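**Cuaderno del taller – Bekidberg, domingo por la tarde**

Tarea: doblado de ropa sobre la cama, a dos manos, con las pinzas de mano. Objetivo de la tanda: 240 demostraciones válidas antes de pasar los datos a Mkhize para el primer entrenamiento. Seguimos con la variante Paten (prenda tirada de cualquier manera, sin colocar antes).

Antes de empezar, calibración de apertura de las dos pinzas. La derecha marcaba 3 mm de holgura con los dedos cerrados del todo. Repetí el cero dos veces y se quedó bien. Apunto el valor en la hoja de calibración, no aquí, para no tener otra vez dos cifras distintas.

Cambio respecto a la tanda anterior: el primer contacto lo hago ahora con los dos dedos casi apoyados en la tela y las pinzas enfrentadas. Antes bajaba desde arriba y cerraba a la vez, y en los datos el cierre quedaba confundido con la bajada. Ahora son dos gestos separados: apoyar, cerrar. Se tarda más, pero al repasar las curvas se distingue dónde acaba uno y empieza el otro.

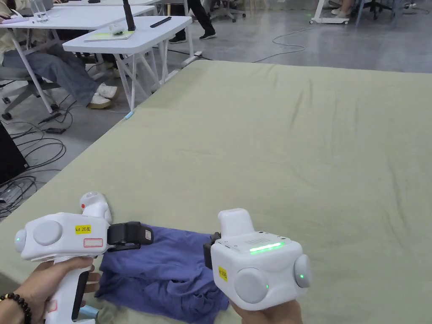
La sábana verde sigue arrugándose con el uso. No la voy a estirar entre demostraciones. Si el robot solo ve la cama lisa, la primera arruga le parecerá parte de la prenda. Lo que sí hago es volver a remeterla cuando se desplaza tanto que cambia el borde de la cama.

Problemas de la primera hora:

- Demasiada prisa al soltar. En varias tomas abro y retiro la mano en el mismo movimiento, y la tela se viene detrás. Hay que abrir, esperar y subir.
- Las muñecas. Con la mano girada hacia dentro llego bien a la tela, pero el brazo del robot no puede copiar esa postura. Fotilness nos pasó los límites de giro y los tengo pegados en la tapa del cuaderno.
- Pausas largas mientras pienso qué esquina coger. El modelo aprende también la duda. Si no sé por dónde seguir, corto y repito.

Posición de reposo: pinzas en el aire sobre la cama, abiertas, sin tocar la sábana. Cada demostración tiene que empezar y acabar así. Al revisar los archivos encontré 6 que empezaban con la mano ya en marcha y los he descartado.

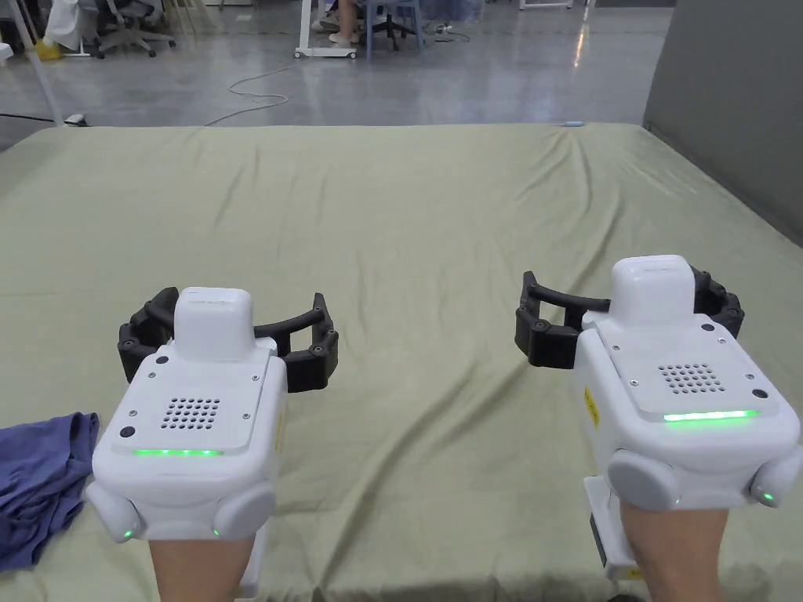 Keabetswe Sithole opina que la posición de reposo no debería ser siempre la misma. Según su nota, si todas las demostraciones arrancan desde el mismo punto, el robot se pierde en cuanto sale de ahí, y propone variar la altura y la separación de las manos en cada toma, aunque el inicio siga siendo en parado. También pregunta si merece la pena grabar recuperaciones: coger mal a propósito, soltar y volver a coger.

Lo de variar el inicio lo acepto y lo aplico desde ya. Las recuperaciones prefiero grabarlas aparte, con su propia etiqueta, y decidir luego en qué proporción se mezclan. Un agarre malo metido entre los buenos sin marcar es muy difícil de encontrar después.

Segunda parte de la tarde, agarres con la prenda retorcida. Es el caso que más cuesta. Si tiro de los dos puntos a la vez, la torsión se aprieta. Me funciona mejor dejar quieta una mano y mover la otra, y cuando cede, cambiar. En el registro lo llamo «ancla y arrastre». Conviene que todos lo hagamos igual, al menos en esta tanda.
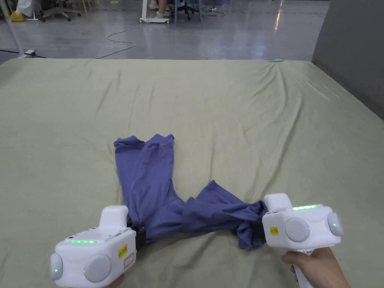 Duda sin resolver: cuánta tela hay que pellizcar. Con poca se escapa al tirar; con mucha, el robot tendrá que abrir más de lo que le conviene para soltar. De momento cojo un pliegue doble y anoto las veces que se escapa.

Pendiente:

- Revisar la sincronización entre pinza izquierda y derecha en los archivos largos.
- Escribir a Mkhize para confirmar el formato de las etiquetas de recuperación.
- Repetir la calibración al terminar y comparar con la del principio.
- Pasar a limpio lo de «ancla y arrastre» para quien grabe el próximo turno – con los límites de giro de muñeca al lado.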